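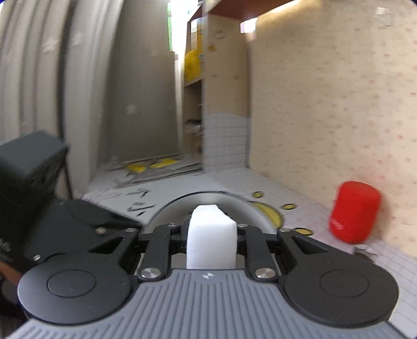

How can a group of students record enough manipulation data in one term without a full robot arm at every bench?
Each pair works with a hand-held gripper that carries its own camera, and the arm is kept for replaying policies trained on the pooled recordings.

Home Issues Authors Search Contact

4. Data collection in the student project

4.1 Set-up

The project ran as a second-year option under the course name Etuta. Students recorded table-top tasks with hand-held grippers, with the camera placed behind the jaws so that the jaws and the working surface share one view. Figure 1 shows a gripper during the work, held over a table with a covering marked in thin grid lines. A round grey dish-like object lies just beyond the jaws and a red cylindrical object stands to the right.

Figure 1. Hand-held gripper at the table, seen from the camera on the tool.

No attempt was made to standardise the background. Earlier work in the Pirkport series used plain screens on all sides, and policies trained on those recordings did poorly once the screens were taken away. We therefore let each pair choose its own table and surroundings, and asked only that the camera mount stay fixed between sessions.

4.2 Recording procedure

A recording began with the gripper open and ended when the student released the object and drew the tool back. Students were told to move at a steady pace and to pause before closing the jaws. Fast sideways movement gives motion blur, which doubles the edges of small marks on the table and makes tracking of the tool less reliable. Recordings in which tracking was lost were marked by the Budgate software and checked by hand before removal.

4.3 Yield

The class made 1948 recordings. Of these, 1107 passed the tracking check and were long enough for training. We set aside 300 as a test set, drawn evenly across pairs, and the remaining 807 were offered for training. A further 25 were dropped when their time stamps did not match the jaw-width log, which left 782.

Losses were highest in the first two weeks. Most came from one cause – students covered the lens with a sleeve or turned the tool too far towards the ceiling. The Ghiță checklist, introduced in November, added a short trial movement before each session, and tracking losses fell after that. We did not separate the effect of the checklist from that of practice.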